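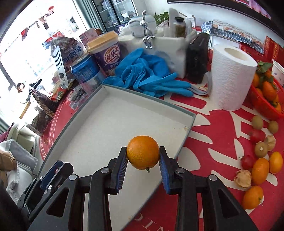
An orange between the ribbed pads, over the white tray.

Review: the Ostareo hand-held gripper kit
23 May 2018
By the Akitville workshop desk

Ostareo sells this as a way to gather grasping examples without a robot. You carry the two-finger gripper about, pick things up, and the recordings go off to train an arm. I had doubts before I opened the case and I still have most of them.

The grip itself is decent. The blue pads hold round fruit well, and an orange is a fair test with that dimpled peel. Kiwifruit and tomatoes went less smoothly. I squeezed one tomato too hard and nothing in the kit warned me, so the recording was saved as a good one.

We made 515 recordings on a crowded table with a red cloth, moving fruit into a tray. The checking software threw out 53 of them. It gave a reason for 30 and left us to guess at the rest – poor going at this price. My wrist was sore well before the end.

The bigger question is what the examples are worth. The brochure talks about "any home, any object", but a person quietly corrects a bad grasp halfway through, and I'm not convinced an arm copying us will know why. Waltholm's older kit is heavier and uglier, but it logs finger force. I missed that badly.

Spare pads are extra. The manual runs to 206 pages and the index is useless.

Fine for a lab that already has someone to sort the recordings. I'd wait for the October update before buying a second one.

Related reviews
Waltholm force-logging gripper, one year on
Åberg sorting trays
Wrist supports for long recording days

Contact us | Copyright Akitville Reviews | Back to top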